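人事管理論 期末レポート
採用面接の日程調整と構造化面接について
提出日 2025-02-05

1. はじめに

6月のインターンで、部品組立の会社Wernoddaleの採用業務を手伝わせてもらった。そのときのメモをもとにまとめる。テーマは面接の日程調整と、面接の質問をそろえること(構造化面接)の2つ。時間の都合で先行研究は授業資料の範囲のみ。

2. 会社と募集の概要

募集は組立・梱包の時給スタッフ。応募者は16名。応募経路は求人サイトのGakanoと、紹介会社Nomuraの二つ。経路別の内訳は聞けず。仕事内容は、部品の袋詰めとケースの組み立てが中心。求人票には「軽作業」としか書いていなかった。応募者からの質問もここに集中。具体的に何をするのか、立ち仕事か、など。求人票の書き方だけでかなり減らせる問い合わせだと思う。 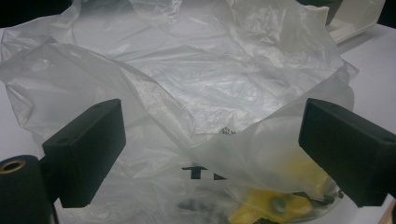
3. 日程調整

これまでは電話のみ。担当者が昼にかけて、出なければ夕方にもう一度。折り返しが来ても担当者が席にいない。この行き違いがいちばん時間を食っていた。

今回は日程調整ツールのFloklowを使い、候補日を3つ送って本人に選んでもらう形にした。16名全員に送信。返信がなかったのは2名で、この2名だけ電話に切り替え。

よかった点は、やりとりの記録が残ること。電話だと誰がいつ何を伝えたかがメモ頼りになり、あとで確認できない。困った点は文面。最初の案は短すぎて、会社名が最後の行にしかなかった。迷惑メールと思われてもしかたない。会社名を先頭に移して送信した。あと、スマホで開くと候補日の表が横にはみ出る。これは直せないまま。

4. 面接の質問

面接官は2人。以前は各自が自由に質問していて、評価表もなし。「感じがいい」「長く続きそう」といった感想で決めていたとのこと。授業で扱った通り、非構造化面接は面接官の印象に左右されやすい。

そこで共通質問を3つ作った。

・これまでの仕事で、手順通りに進めるのが難しかった経験
・ミスに気づいたとき、どうしたか
・勤務できる曜日と時間帯

評価は3段階。面接官が別々に記入し、終わってから見せ合う。先に話してしまうと点が寄るため。家族構成や支持政党など、聞いてはいけない項目は紙の裏に一覧で載せた。面接官の一人は「雑談で聞きそうになるので助かる」と言っていた。

仕事内容の説明も面接の冒頭に移動。口頭だけだと伝わりにくく、実物の話をすると質問が出やすかった。ケースの内側の構造の話など、求人票には書きずらい部分も説明できる。
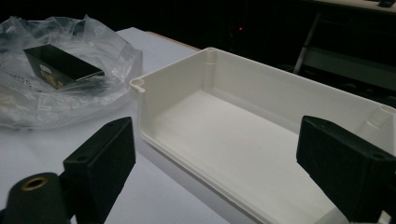 図2 樹脂製ケース(内側の角にネジ用のボス)

5. 考察

日程調整の効果と質問統一の効果は分けて考えるべき。前者は担当者の手間の話で、後者は選考の質の話。今回は同時に変えてしまったので、応募者の満足度がどちらの影響かは分からない。アンケートも取っていない。反省点。

また、採用後の定着は今回の範囲では追えなかった。構造化面接の妥当性を言うには、入社後の評価と面接点の比較が必要。16名では人数も足りない。

6. 今後の課題

・求人票の「軽作業」を具体的な作業名に書き換える
・評価表の3段階に、それぞれ例文をつける
・Floklowの文面を経路別に分けるか検討
・不採用通知の時期が決まっていない件。。担当者に確認中

参考:授業配布資料(採用と選考の回)、インターン中のメモ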